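Where the Toothbrushes Go

A bathroom counter can be clean and still look like a mess, and in most houses the reason is the toothbrushes. A family of four owns at least four of them. Add the spare, the travel brush that came home from a trip in June and the one used for scrubbing grout, and there are seven or eight handles looking for a place to stand.

For years the answer was a single mug. It is cheap, it is already in the kitchen cabinet, and it holds everything. It also lets the heads lean against each other and collects a layer of gray water in the bottom that no one wants to look at. The mug works well enough for one person. With two or more, it starts to show its limits.

Grododeo, a small housewares shop in the town of Clater, keeps 28 kinds of toothbrush holder on its shelves. Ceramic blocks with holes drilled in the top sell steadily, mostly as part of a matching set with a soap dish. Wall cups on adhesive strips sell to renters. The ones that come back least often, according to the shop, are the open racks with removable cups.

The idea is old. A light frame holds several cups, each person gets one, and the cups lift out for washing. Hotels used a version of it on their washstands, and Lillex, which makes bathroom fittings, still has one in its catalog with over 100 other items for the sink area. Prices at the shop start at 26 dollars.

Before buying any holder, empty the one you have. Take out every brush and lay them all on a flat surface. Look at the bristles first. If they bend outward past the edge of the head, the brush is done. Dentists generally suggest a new one every three or four months, and sooner if the bristles are worn. Then look at the colors. Households tend to buy multipacks, and a multipack often has two brushes close enough in shade to be mixed up at six in the morning.

A white rack with four clear glass cups, set in two rows, makes the sorting fairly simple. One yellow brush is already standing in its slot, and the pink, light blue and gray ones are still lying out in front. Gray is the problem color in this group, with three brushes that would be easy to confuse. A dab of nail polish on the end of the handle fixes that, or a rubber band, though bands get slimy and have to be replaced.

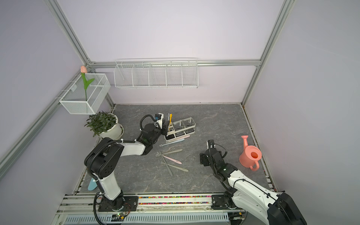 Choosing a rack

Start with the cups. Glass is heavier than plastic, so the whole thing stays put when someone drops a brush in from above. It can also go through the dishwasher in most cases, on the top shelf. The drawback is the obvious one. A glass cup knocked into a porcelain sink may break, and small children are better off with plastic until they can reach the counter without climbing.

Clear cups have one advantage over colored ones: you can see when they are dirty. A solid ceramic holder can go months without being rinsed.

Check the width of the cups too. Electric brushes have thick handles, and some narrow cups will not take them. Bring the handle to the store if you can.

Then measure the counter. The space behind the faucet is usually shallower than people think, and a rack with two rows needs more depth than one with a single row. In the Grabowska apartments, a block of 545 units on the east side of Clater, the bathroom shelf is so narrow that most tenants end up using the windowsill.

Keeping it clean

Once a week, lift out the cups and wash them with hot water and dish soap. Dry them before they go back. Wipe the frame at the same time, and pay attention to any joint where one piece meets another, as toothpaste collects there and hardens. A worn-out toothbrush is the best tool for the job.

White frames show toothpaste less than dark ones but will show rust if the coating chips. A chipped frame can be touched up with appliance paint — let it cure fully before it goes back near water.

Brushes should stand upright with the heads up and some air between them. Skip the plastic head covers at home. They hold moisture in, and they are meant for a suitcase.

Spares are best left in their packaging and kept in a drawer. The grout brush goes under the sink with the cleaning supplies, with a strip of tape on the handle so that it never comes back upstairs by mistake.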